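Rampersad opens orders for the Bovetden hand-held gripper kit

For release: August

We've been itching to talk about this one, so forgive me if I go on a bit. As of this month, Rampersad is taking orders for Bovetden, our two-handed gripper kit for teams who want to teach robots everyday jobs by doing those jobs themselves. You pick up a gripper in each hand, you get on with the task, and the kit records what your hands are up to. No robot arm needed on your side of the room until you're ready for one!

I've spent most of the past year on this kit, and the thing I'm proudest of is how dull the tasks are. We didn't want a product that only shines when it's stacking coloured blocks. We wanted lids, trays, boxes, packets, all the fiddly stuff that people do at work without thinking and that machines still make a meal of. So that's what we've been practising on at our own table, with a gripper in each fist.
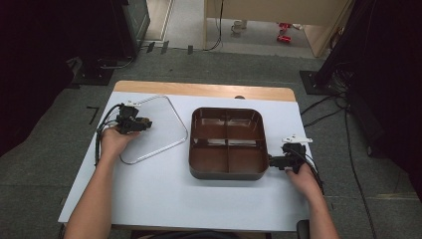
Both Bovetden grippers at work with a four-compartment tray and a clear lid.

Clear plastic is a real pest, by the way. It's thin, it slides about, and it's hard to see against a white table even when you know where you put it. If you're gathering examples of someone handling packaging, you want plenty of it in there, and two hands make all the difference - one to steady, one to lift, and then you swap when it suits you. With a single gripper I found myself nudging everything along the table like a cat with a pen lid.

The kit comes as a pair of grippers, left and right, with their cables, brackets and a table-side recording unit from our friends at Skornska. Skornska also wrote the software, called Zolteck, which lines up the two hands in time and lets you throw away a bad take with one key. I use that key a lot. Each take is saved as its own session, so a fumble at the end of the afternoon doesn't spoil the good work you did before lunch.

During our trial period we logged 3,251 takes across 64 different household and packing tasks. Our longest unbroken session was 229 takes, which I wouldn't recommend to anyone with plans for the evening, and it taught us a great deal about where a handle ought to sit in the palm. We changed the grip shape twice after that, and the version on sale is a good deal kinder to the wrist.

I should say something about the fingers too, as it's the question we get most from people who already own a gripper of some sort. Each finger ends in a squared-off block with a black contact pad on its inner face, so there's a decent flat area to pinch with. The pads are the part that takes the knocks. They rub, they lift at the edges, and after enough trays and lids you'll want to change them. We'd much rather you knew that before you bought one, so there's a set of spare pads in every box and we sell more in packs.

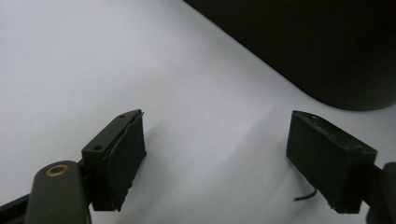

What's in the box and when you can have it

Every Bovetden kit includes:
Two hand-held grippers, left and right
Cables and top-mounted brackets
The Skornska recording unit
A Zolteck licence for one workstation
Spare contact pads
A printed set-up guide, written by me, with the jokes mostly taken out

Set-up takes a morning if you've never done this sort of thing before. You'll want a plain table you can walk round, a bit of floor space for stands and cables, and some tape to mark where things go so you can put them back in the same spot tomorrow.

The first batch goes out in October to the 13 teams who helped us test, and orders placed now will follow in the batch after that. Schools and colleges get a lower price - just ask for the education form when you write to us. We're also lending out a small number of kits for two weeks at a time, if you'd like to try before you commit, and you only pay the postage.

To order, book a loan or ask for a demonstration at our workshop, contact the Rampersad sales desk through the enquiry page on our website. Review kits are available to press on request, and I'm happy to talk anyone through their first lid.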